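Product review, second edition, June 6, 2022

# Fastik hand grippers and the Wiltatska task library: a review for laundry and linen employers

Ginwood operates linen and garment services for residential care homes. Last October, management agreed to a trial of the Fastik paired hand grippers, together with the Wiltatska software that stores and sorts the recordings made with them. The purpose was to build a record of skilled folding, wringing and sorting work from which an automated folding station could later be trained. This review sets out how the equipment performed and what its use has meant for the staff who handled it. It is intended for employers of similar size who are considering the same step.

## What was supplied

The order consisted of five pairs of grippers, a charging cabinet, and a license for Wiltatska covering 30 named users. Delivery was complete and on schedule. The written guide is clear on charging and cleaning but thin on daily handling, and supervisors had to prepare their own one-page sheet before the first shift. Tseng, the regional dealer, provided one day of instruction on site. A second day would have been welcome - the session left little time for staff to practice on their own garments.

## Handling and comfort

The grippers are operated by closing the hand, and most employees were able to pick up a folded towel within the first few minutes. Fine work took longer. Buttons, drawstrings and thin socks remained difficult for several staff members throughout the trial, and we would not advise any employer to set a production target while the tools are in use. A person folding with grippers is slower than the same person folding by hand. Planning must allow for this.

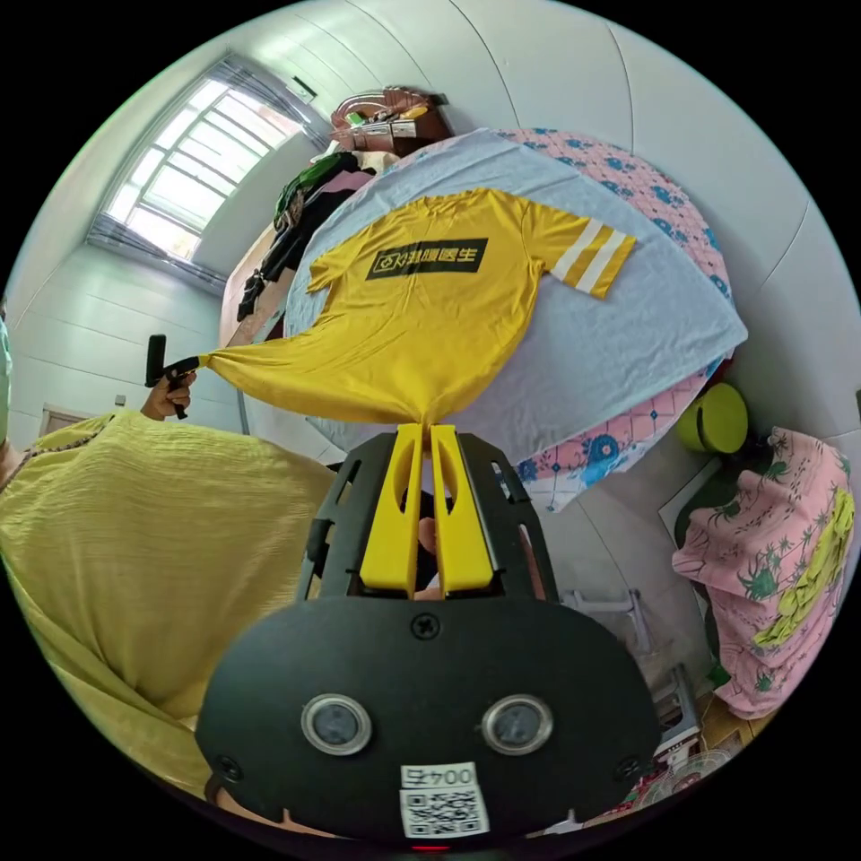 Wage and workload questions deserve as much attention as the tools themselves. At Ginwood, recorded work was paid at the regular hourly rate with a supplement of 10 percent, and the normal piece count was suspended for the length of each session. Staff were also told in writing which tasks would be recorded. Twisting a T-shirt into a narrow tail, with one end clamped in the two yellow fingers and the other wrapped on a black handle in the left hand, is the kind of task that older job descriptions do not mention at all, and it places a different demand on the hands than folding does. We have since added such tasks to the job description, with their own rest periods. Employers who skip this step should expect grievances, and in our view those grievances would be justified.

Session length was first set at one hour. Reports of sore thumbs led to a reduction to 30 minutes, followed by a change of duty. Complaints fell after this change, although employees with smaller hands continued to find the grip too wide. Fastik offers no alternative size at present. This is the most serious fault in the product.

## The software

Wiltatska is dependable and plain. Recordings are uploaded at the end of a shift, labeled by task, and either accepted or returned with a short reason. The reasons could be better written. "Insufficient variation" was the most common, and it gave employees no indication of what to do differently. After a request from our office, supervisors were given permission to add their own comments, and relations on the floor improved.

Privacy settings require care. By default, every recording is linked to the name of the employee who made it. The link can be removed, and we recommend that it be removed before the first session. Ginwood has also agreed with its staff that recordings may not be used for appraisal or discipline.

## Effect on staff

Views among employees are divided. Some value the supplement and the change from the ironing line. Others have stated plainly that they do not wish to teach a machine their own work. Participation was therefore made voluntary, and those who declined kept their hours and position. Management has given an undertaking that no post will be removed as a result of the folding station for the duration of the current staff agreement. It would be wrong to present this as a permanent answer. The station is expected to take over flat items first, and the remaining work will lean more heavily toward mending, inspection and contact with the care homes. Training for those duties has begun, later than it should have.

## Recommendation

The equipment is suitable for employers who can release staff from normal output and who have settled pay, privacy and rest periods in advance. It is not suitable as an addition to an already full shift. Ginwood will retain all five pairs and has asked Fastik for a narrower grip. Orders for replacement finger pads should be placed early, as Tseng supplies them only in boxes of 100.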